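**Tuesday, January 17, 2023**

The Plolstead Technical Center expects to decide this spring whether to add a second two-arm workstation to its assembly laboratory. Pirmin Gasser, who manages equipment planning for the center, discussed the proposal with the newsletter in his office on the second floor.

## What the first station taught the center

The existing station was purchased under the previous budget and is used for furniture assembly tasks. Mr. Gasser described the original request as too narrow.

"We priced the arms with great care and treated everything else as small change," he said. "Cables, brackets, spare fingers and the work surface all came out of the general supplies line, and by September that line was spent."

The current proposal gives each of those items its own entry. It also sets aside $2,000 for test parts, chiefly predrilled particleboard pieces of the kind used in flat-pack shelving. "A board that has been gripped at one end several hundred times does not stay square," Mr. Gasser said. "We should plan to replace them."
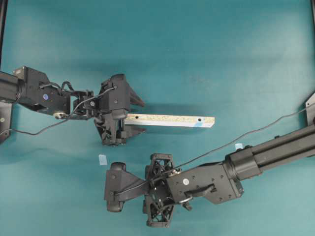 ## Comparing the two offers

Two suppliers, Jerneck and Tromier, have submitted written offers. Tromier's price is lower by $2,787, but its offer does not include installation or a second set of grippers. Jerneck includes both and charges $675 a year for a service visit.

Mr. Gasser declined to name a preferred supplier. He noted that the laboratory staff had asked for shorter delivery times on small parts — a point on which neither offer is specific — and that both firms have been asked to respond in writing.

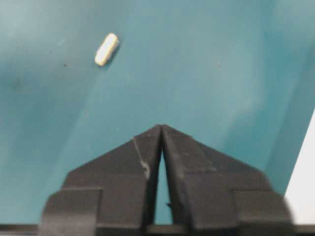

The center's practice has been to replace gripper fingers only when they fail. Mr. Gasser would like to move to a fixed schedule, with $300 reserved each year for the purpose. Light wear, such as the pale scuff near the tip of one finger, is not in itself a reason to discard a part, he said, but it should be written down when it is noticed. "At present we learn that a finger is worn out on the morning we need it. I would prefer to learn it from a log."

## Space and staffing

The second station would stand in the same room as the first and would require one additional electrical circuit. The facilities office has confirmed that the work can be done during the summer recess. No new position is requested, although Mr. Gasser asked that four hours a week of technician time be formally assigned to upkeep.

"That time is already being spent," he said. "It simply does not appear in anyone's schedule."

Written comments on the proposal may be sent to the equipment planning office until the end of the month.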